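Flustel Paper Cups with Lids, Black Sleeve – My Review After Three Sleeves of Them

I go through a silly amount of to-go cups. I have a travel mug, I have had several travel mugs, and they all end up under the passenger seat growing things. So last winter I gave up and started buying paper cups by the box, and I've gotten pretty picky about them!

These are the Flustel ones with the dark sleeve. My friend Benedita Abreu swears by the Vieira cups (she brings them to every single bake sale) and I used those for months, but the lids drove me up the wall. You'd press down one side and the other side would pop up, and then you're wearing your latte. When the Tulo store near me put the Flustel box on the end shelf I grabbed one mostly out of spite.

First thing, the lid. It goes on with a real snap and stays there. I did my usual test, which is to fill the cup with water, put the lid on and turn it upside down over the sink. Three cups, no drips from the rim. A little came out of the opening, but of course it did, it's an opening.

The sleeve is good too. I can hold a fresh coffee without doing the hand-to-hand shuffle, and it doesn't slide down when my fingers are damp. I like the look of the dark wrap against the white – it hides drips, and it makes my kitchen coffee feel like I paid too much for it. If you write names on cups for a party you'll need a paint pen or stickers, since regular marker doesn't show up at all on the black. Dalia Samir in my book club used gold and it looked fantastic.

Now the gripes. The opening in the lid is small. Fine for sipping, annoying if you like to add sugar after the lid is on (I do, I'm a monster). They also don't nest very well once you've pulled them out of the plastic, so mine live in a wobbly tower next to the toaster. And the box is huge. I had to move the rice.

I've used them for hot chocolate, soup once (don't, it cools too slowly and you burn your mouth) and iced coffee, where the bottom got a bit soft after a whole afternoon on the porch. For plain hot coffee I haven't had one leak yet. 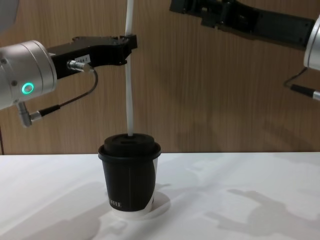 Black and white cup, lid on, with the tube going in at the center of the lid.

Would I buy them again? Yep, already did, and I'm putting a second box on the list for December when my sister's whole family descends on us. I'd take off a little for the stacking and the tiny opening, but the snap on that lid makes up for a lot.

Four stars from me.

More kitchen reviews
Prultemard milk frother, one year in
Vieira cups and lids: why I stopped
The Tulo dish rack that finally fits my sink
Best cookie tins for mailing

Contact | Privacy | Copyright 2019 | Back to top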